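# Working Rules for Bench Trials with Two-Arm Robots

Project report, Harkport Technical Institute
Prepared by Gaetano Ferraro
2023-02-08

## 1. Purpose

The project was set up to write a short code of practice for students who plan tabletop tasks for two-arm robots with jointed hands. The existing lab handbook covers power, emergency stops, and fencing. It says little about how objects are laid out, how a trial is recorded, or when a simulated run may stand in for one on hardware.

## 2. Method

The draft rules were tested in the Flomis simulator, in a kitchen-style layout, over 30 sessions that began in October. A session was accepted only if its log named the layout, the starting pose of both arms, and the person responsible. Of the 30 sessions, 21 met this standard at the first review. The other 9 were returned, most often for a missing starting pose.
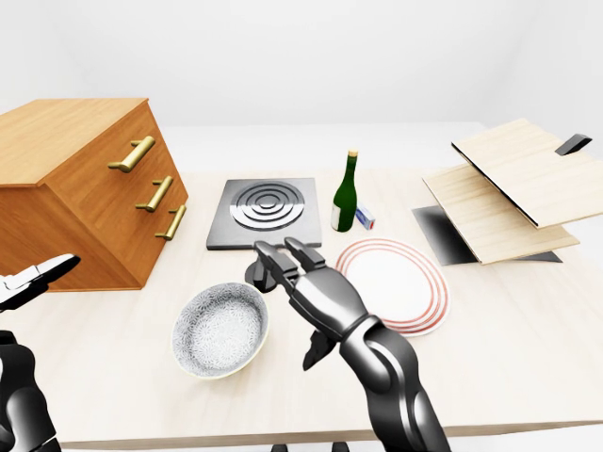

*Figure 1. Simulated kitchen layout, with the right hand close to the front edge of the hot plate.*

The hot plate received the most attention in review. Our first draft treated it as an ordinary object while it was switched off in the simulation. The reviewer, Dr. Okafor, objected that a habit learned in simulation is carried over to the bench, and the rule was rewritten. Glassware was handled in the same way: a bottle is to be treated as breakable in every run, whether or not the software models breakage.

## 3. Rules Adopted

1. A heating appliance is treated as hot at all times.
2. Reach paths for both arms are checked before the first motion command — including the path back to rest.
3. Hinged lids and drawers are logged as open or closed at the start of each run.
4. Simulated results are labeled as simulated in every table and figure.
5. Any change to the layout calls for a new layout number.

## 4. Limits

The rules have not yet been applied to hardware. The Oveo log template accepts comments of up to 500 characters, and several students found this too short for describing a stopped run. Rule 5 was also disputed. Two members of the group held that moving a plate slightly should not need a new number, and the wording was kept by a narrow vote.

## 5. Further Work

A bench version of the rules will be submitted to the lab safety office for comment. The section on shared workspaces remains in draft and is not included in this report.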